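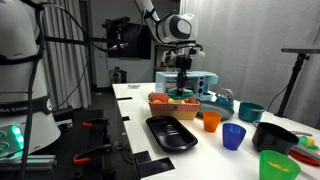

Fadwa Tazi, PhD student, robot learning

I spent most of August on one question: if a policy has learned to put dishes away on a tidy table, how much of that is left when you fill the table with other stuff?

We call the setup Masik. It's a toy kitchen, one arm with a two-finger gripper, and a set of short instructions such as "put the green plate in the basket." The training set is 369 demonstrations, nearly all recorded by Edin and me with the table close to bare. For the test we added cups, pans, a tray, the kettle and the toaster oven, and moved them between trials.

The baseline did badly. Over 200 trials on the cluttered table it finished 32 percent of them. Most failures were at the grasp. The gripper would head for the right plate and then drift toward whatever was next to it, usually a cup. Plates are hard for us anyway – you have to catch the rim, and a small error sideways means you close on nothing.

What helped was dull. Sunee Noiphan suggested we stop collecting new demos and relabel the ones we had. For each one we marked the moment the gripper closes and trained the policy to predict that point on the object as a side task, along with the motion. No new hardware and no bigger model. The drifting mostly went away, and the arm now tends to stay with one target from the start of the reach.

It still has trouble with the release. Over the basket it sometimes lets go too early and the plate lands half on the rim. I counted those as failures, although Edin thinks I'm being strict. It also gets confused when two plates overlap, and I don't have a fix for that yet.

I'm running the relabeled version for 500 trials before I put a number on it. The first batch started Monday and resets are slow, so it'll be a while.

Comments

Lucero Chambi: Did you label the closing point by hand or from the gripper signal?

Fadwa Tazi: Gripper signal first, then I fixed the bad ones by hand. Plates needed the most fixing.

Aicha El Khatib: Edin is right, half on the rim is in the basket.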